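Against the bare wall

I distrust bare brick. Every converted workshop has some, and the tenants are expected to be grateful. Give me the plain blue table in front of it, with a bottle and a small box at one end, ready for work.

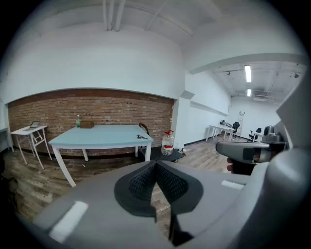

What about the floor?

Planks in mixed browns and greys hide crumbs well, I grant. They also shine under the lights, and I doubt that anyone needs a shiny floor to mend a lamp. Keep the big water jug on its low cart – that I would defend for 30 years.
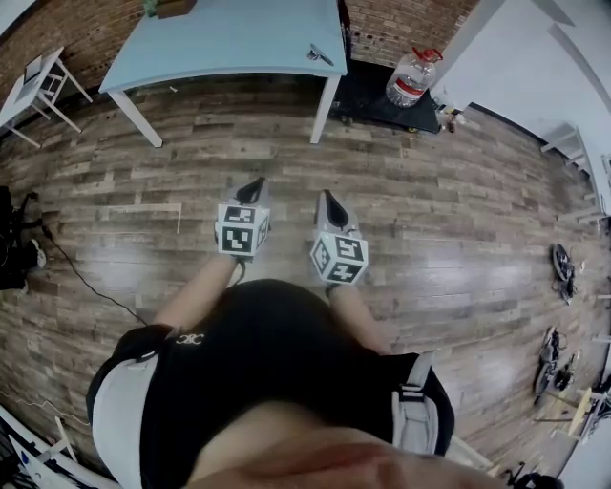

Gijs Verschueren replied that I should try working between plasterboard walls for 8 winters before complaining about brick.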